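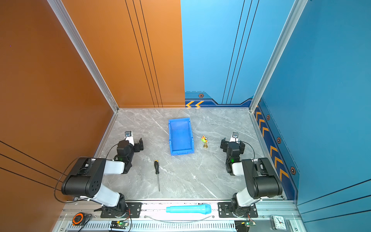

One bin for the odds and ends

Last August I bought a set of 14 plastic bins from Jullar and most of them sat stacked in a closet through the winter. I finally started using them this month. The first job was the small stuff that collects on any flat surface in this house: tools, toys, the clock I keep meaning to hang somewhere.

The blue bin is the one I settled on. It's a plain rectangle with no lid and no dividers. I looked at the Lawal ones with dividers too, but they were 40 dollars and the slots were too short for a screwdriver.

My rule is that tools go in first. The screwdriver with the black and yellow handle has a long shaft, so it sets the size of everything else. The tape measure can go beside it. Toys get whatever space is left, and the toy microphone may end up in its own bin – it's light, but the rounded head takes up room.

The little figure on the gold base stays out. I like having it where I can see it. 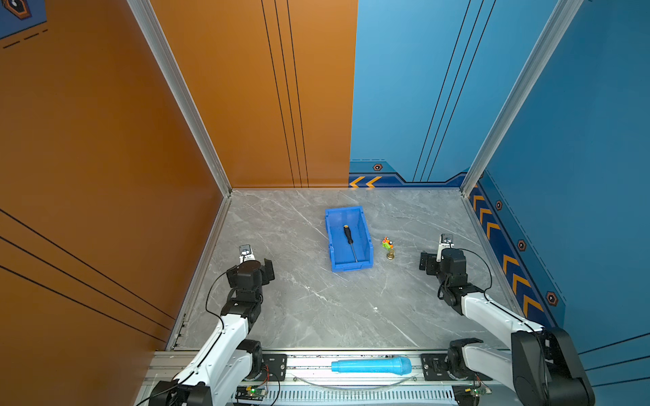 What I'm changing

The bin is shallow, and I was worried about that. For a screwdriver it's fine. It lies at an angle with the handle easy to reach, and I don't have to dig for it. I wouldn't want to pile much on top, though.

I'm also going to stop keeping tools in the kitchen drawer. When we moved from Laltcombe I packed that drawer straight into a box, unpacked it the same way, and have been moving batteries aside to find a tape measure ever since.

Next is the hall closet, which has a Jastovwood shelf 17 inches deep. Two bins should fit side by side if I turn them lengthwise. I'll measure before I carry anything over.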